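On Keeping a Reading Room in Good Order

Posted in April

The reading room at Grorkidau was opened in 1977 and has been in regular use ever since. It holds 214 bound volumes of local newspapers, together with a smaller collection of maps given by a family from Bragança. I have had charge of it for 15 years, and I am asked from time to time how such a place should be run.

Readers are requested to leave coats and bags at the door. Pencils only may be used at the tables. Volumes are issued one at a time and should be returned to the desk, not to the shelf. Food has never been permitted, although sweets are tolerated in the winter months, when coughing is the greater nuisance.

The older bindings were repaired at Comevness two winters ago. The work was sound, but the new labels are too small to read from the aisle and will be replaced. The Grimeck maps remain in their drawers and may be seen by appointment.

The room closes at 8 in the evening. The blinds are then lowered, the lamps are checked and the floor is swept.

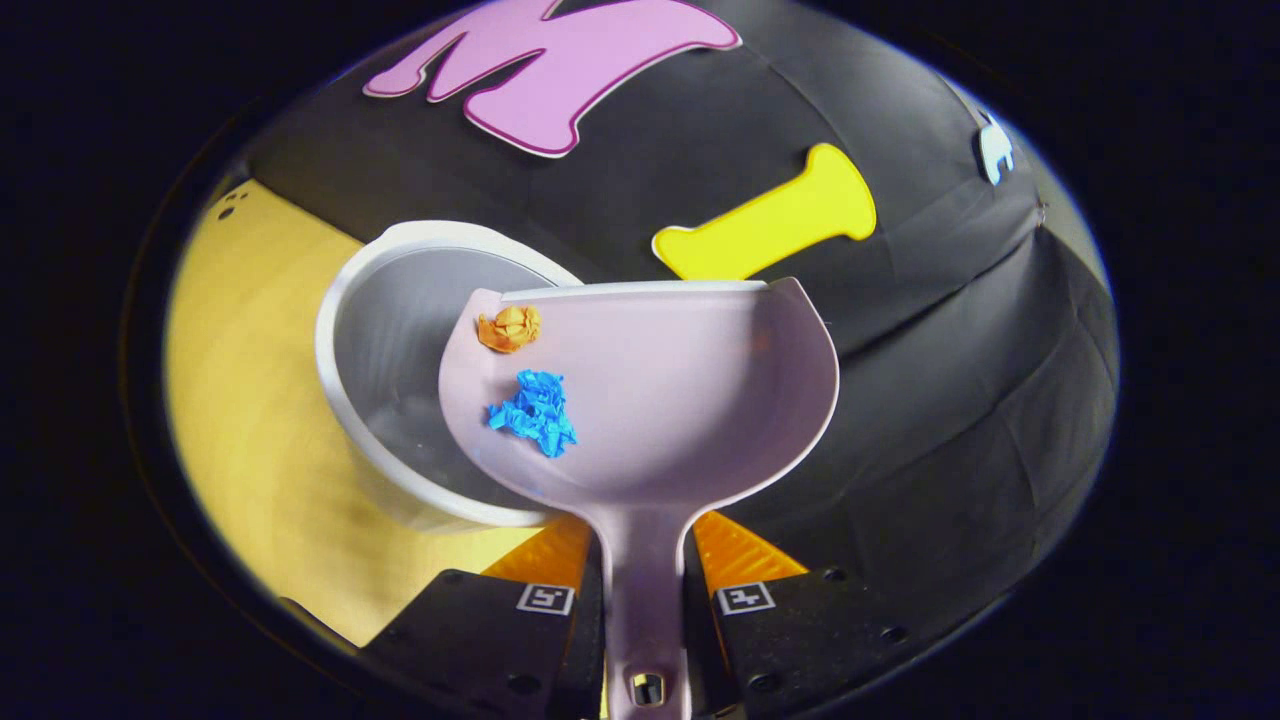 Crumpled paper in the dustpan, one piece of it orange.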